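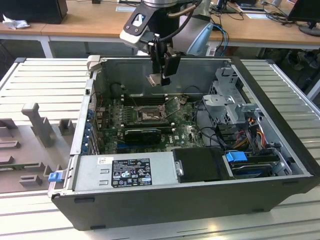 January, nearly eleven at night

Home with cold feet and a mug of tea that I keep forgetting to drink. I meant to write this up at the workshop while it was fresh, but Felista wanted to lock up and I had my arms full, so it will have to be from memory and from the back of an envelope.

The memory stick job is still the one we are on. I had a daft idea in the autumn that we would be pulling and refitting sticks by now and moving on to the drive, with the blue handle looking so obliging, made for a gripper really. Well, it is January and we are still learning to come down over the slots without frightening ourselves. I don't mind as much as I thought I would. There is something very pleasant about a whole evening spent on one small movement, with the radio on low and someone else in the room muttering over their own bit of it.

Tonight was all about the approach. Jemal (the arm has been Jemal since before I joined, and I have given up asking why) now comes in from straight overhead and drops to just above the memory slots with the fingers pointing down, and I have finally stopped it wanting to swing in from the side. The side route was shorter and I was proud of it for a week, until Rostyslav stood there with his coffee and asked what would happen when the red and yellow power leads were bunched up a bit higher than usual. He is nearly always right about that sort of thing and he is nice about it too, which makes it worse. So, overhead. It costs us a second or two each go, and who is counting.

We did 26 runs down to the hover point, no touching, just down, wait, and up again. I wrote each one down and what the height came out at. Of those, 13 were before I remembered to slow the last part of the drop, and you can see it plain as anything on the envelope, the first lot wandering all over and the second lot sitting in a nice tidy row. I was so pleased I made Chepkoech come and look at it. She said very nicely that it was a good envelope.

The case stays on its side on the slotted table, and I am more and more glad we gave up on standing it upright. Stella's way of holding things in the grey tray next to it is good as well. She wants to print another set of blocks, a shade taller, so that the arm can put a stick down on end without it leaning. I said let's get one out of the machine first and then worry about where it goes! But she has already drawn them, and I expect they will be waiting for me when I next go in.

Must remember: the processor socket is bare and I would like it covered before we try any gripping. I know it is an old board and nobody would weep for it, but if we drop something into those contacts I will feel sick all the same. A square of card and a bit of tape would do. I have put it on the list under the light blue cable, which also wants tidying, and the black one that loops off the wrist. It has enough slack for this job, but I watched it the whole evening like a pan of milk.

Mwende rang at half past eight to ask how we were getting on, and whether we would have something to show by the open evening. I said yes before I had thought about it. Then I had to go and tell the others I had said yes. Felista laughed so much she had to sit down. It will be a small something, one stick out and laid in the tray, and if the clips won't play we will open those by hand beforehand and say so. I don't see any shame in it. When Plotinley had their evening last year they showed a machine that buttered toast on one side only, and people talked about it for weeks.

Money, while I think of it. The tin has 462 pounds in it after the heating, and Rostyslav would like softer pads for the fingers, and I would like a proper lamp. The overhead light is all right until the arm comes down and then I am squinting into the case with my phone torch in my teeth. I think the pads ought to come first, if I am being fair. The lamp I can bring from home, the one from the spare room that never gets used.

The joint at the wrist made its little click again on the way up, twice, both times late on when we had been going a good while. Chepkoech thinks it is a screw in the mounting plate working itself loose and I think it is something further in, and we have a packet of ginger biscuits riding on it. I shall take the long hex keys next time and we will find out.

Tea stone cold now. Ring Mum tomorrow, and put the lamp by the front door tonight so that I don't walk out without it.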